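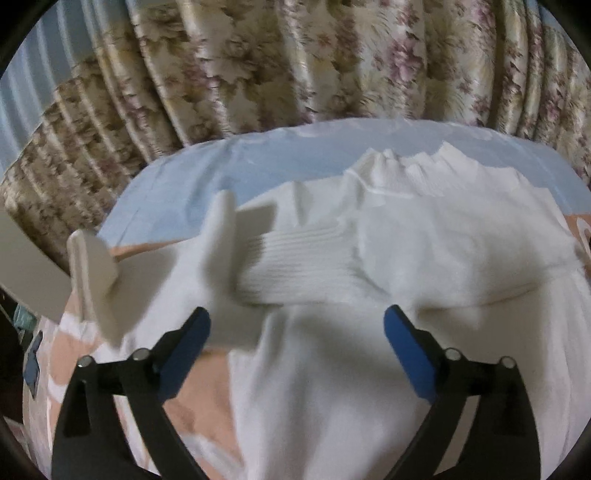 One reader of my last thread wrote to me that cleaning the pads of a gripper is lost time, you should just glue new ones every Saturday and go home. I have thought about this and I want to answer properly, in several posts, as the pads are only a small part of the job.

First, what I am speaking of. Our two-finger hand grippers, the Dollow pair, which we use on cloth: towels, shirts, bedding. On hard objects almost any pad will do its work. Thin cloth shows you every fault of the gripper.

New pads are not better pads. A fresh pad from the bag has a shiny skin on it and the fabric slides. I wipe it with a damp cloth, let it dry, then I rub it with fine paper, always in one direction. After this I close it on a scrap of old pillowcase 60 times before I trust it.

I tried alcohol for the wiping. With our pads it made the surface hard after some weeks, so I went back to plain water and a drop of dish soap. Maybe your material is different, please try it on an old pad first.

Lint is the real enemy. White towels are the worst for this. It collects behind the pad, where the pad meets its holder, and it pushes the pad forward little by little. You will not see it from the front. You will only notice that the tips meet before the rest of the pad does.

To check it, I close the jaws on one sheet of thin paper and pull. Then I move the paper to the base of the pad and pull again. Both pulls should feel the same in the hand. If the tip holds and the base lets go, I take off the pad and clean behind it.

Then the pins. I turn each joint by hand, slowly, with the drive link disconnected. It must move without noise and also without play from side to side. If I can feel play, I change the pin and do not tighten anything, because tightening only hides the problem until the next week.

One drop of light oil for each pin, and wipe away all what comes out. I put too much once, near the beginning, and there was a gray line on every pillowcase we touched that day. The oil was the Zasell one in the small bottle. Good oil, my fault.

Someone asked in April about the opening width. We have ours set to 90 mm between the pads when fully open. Wider is possible, but then the fingers come to the cloth at a flat angle and they push the fold away before they can take it.
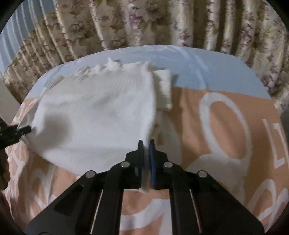 About the force, I set it lower than the manual from Londivel advises. For a towel edge you need very little if the pads are parallel. When people ask me for more force, in most cases I find a dirty pad or a bent link, and after repair the old value is enough.

Also please set the left unit and the right unit separately. I used to copy the values from one to the other to save time. They have different wear, and if one holds stronger than the other, the cloth always slips on the same side and you look for the mistake in the wrong place.

Small thing which cost me a whole evening: the screws of the finger holder. We have 3 different lengths in the same box, and the longest fits into every hole. It fits, but it touches the link behind, and the jaw stops a little before it is closed. Now each length has its own bag with a label.

The camera I leave for the end. I clean the lens with a dry lens cloth only, and afterwards I look at a test picture to see that both pads are in the view with the jaws open and also with the jaws closed. If I changed a finger, I do the calibration again, even when it looks the same as before.

The complete check takes me 11 minutes for each unit, when all is in order. When it is not in order, it takes what it takes. I write the result in the Szalai notebook with the squared pages, left unit on the left page, right unit on the right page.

So to the reader: I do change pads, of course. When there is a cut, or when the edge starts to lift from the holder, it goes to the trash. A dull pad with clean edges stays on, and I would not exchange it for a shiny one in the middle of a job.

If somebody has a good method to get lint out of the slots in the housing without opening it, please write me. I use a soft brush and a small hand pump. Compressed air from the workshop line blew the dust deeper inside, and I had to open everything anyway.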